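From: hollowreed
To: Guno home sewing list
Date: May 22, 2022
Subject: Re: lining fabric that won't stay put

> I bought 7 yards of the Lotetti lining in April and it slides all over
> the table when I cut. Do you pin it or weight it? And does it shrink?

Oh, I feel your pain! I made a jacket out of the same stuff and swore at it for a whole weekend. Pins pucker it, so I gave up on them and went over to weights (big washers, soup cans, whatever's heavy).

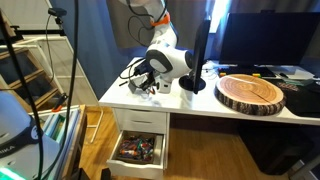 The white desk, monitor end.

Wash it first, warm, and press it while it's still a little damp. Mine lost a good inch in length and none in width.
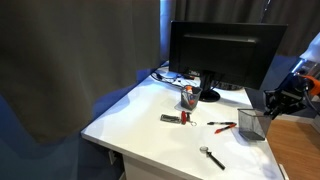 Cutting single layer is what saved me. Yes, it takes twice as long, but the bottom layer can't creep if there isn't one! Slide tissue under it and cut through both. A glossy white top like the desk's is the worst for slipping, so I'd throw an old flannel sheet over anything like that before you start. Then use 4 weights per piece, more on the sleeves.

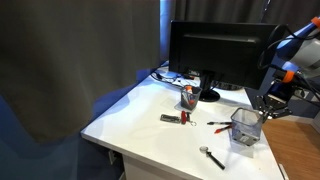 Pen holder, multi-tool and red pocketknife.

For needles I like the fine Sakai ones, and a short stitch. If you need more, Cisau still has the gray, but ask them for a swatch because mine came out greener than it looked online.

Let us know how the sleeves go!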